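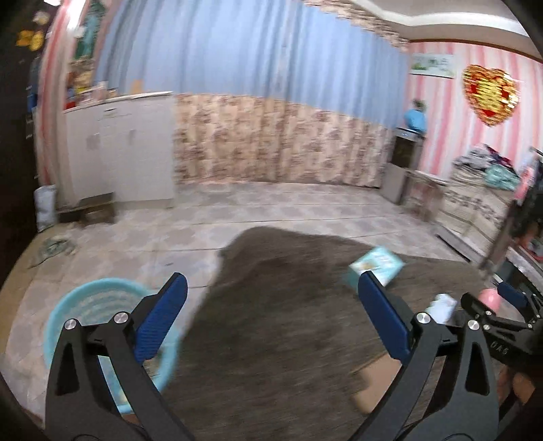
Two black grippers with blue pads, tiled floor.

Clirncombe World Affairs Circle
Minutes of the July meeting, Tudose Room, 7:00 p.m.

1. Opening
The chair opened the meeting at 7:10, the advertised time having been treated as a forecast. Apologies were read. The minutes of the June meeting were approved after "Central Africa" was changed to "Central Asia" in two places. The member who had taken those minutes asked that the correction be recorded without comment, and it is.

2. Main topic: who gains from the overland freight routes
The opening speaker argued that the landlocked countries between China and Europe now have more bargaining power than at any time in living memory. Shippers want a choice of routes, and a country that used to be on the way to somewhere else can start charging for it. She spoke for the agreed 20 minutes and then for a second 20, which had not been agreed.

The reply was that rail carries a small share of what goes by sea, and that a border post with one working scale is a poor foundation for a regional power. The speaker said that scales can be bought. The reply was that so can border posts.

Discussion from the floor:
- Whether transit fees do anything for ordinary people, or go straight into a new airport. Views differed. Two members had been to the airport in question and liked it.
- Whether Russia's neighbors can keep trading with everyone at once. General feeling that they can until somebody asks them to stop.
- Debt. A member had brought a handout on loan terms, 101 pages, one copy. It went around the table and came back with coffee on it.
- Whether the Caspian is a sea or a lake. Ruled out of order, as it was in March.

A show of hands on the motion "The middle countries will set the terms" was lost narrowly. The chair reminded members that the result is not binding on the countries concerned.

3. Reading list
The Tristo survey of inland ports was proposed for September. It runs to 593 pages with the appendix. Agreed to read the introduction and the chapter on customs delays. One member intends to read all of it and was asked not to bring notes on all of it.

4. Map subscription
Our Presasis license is up for renewal. It covers up to 100 logins, and we use four of them, one by mistake. Agreed to ask for the smaller plan. The wall map will stay up in the meantime, although it still shows a country that split up in the 1990s.

5. Money
The balance stands at $2,333. Room rent is paid through the fall. A proposal to spend part of the balance on a paid speaker was put off until someone can say which speaker.

6. Other business
The Saturday trip to the container terminal is still on. Closed shoes required, per the terminal. Car sharing to be sorted out by email - please reply to the list once, with a number of seats.

The question of biscuits was raised and held over.

Meeting closed at 9:25 p.m. Next meeting in September, same room.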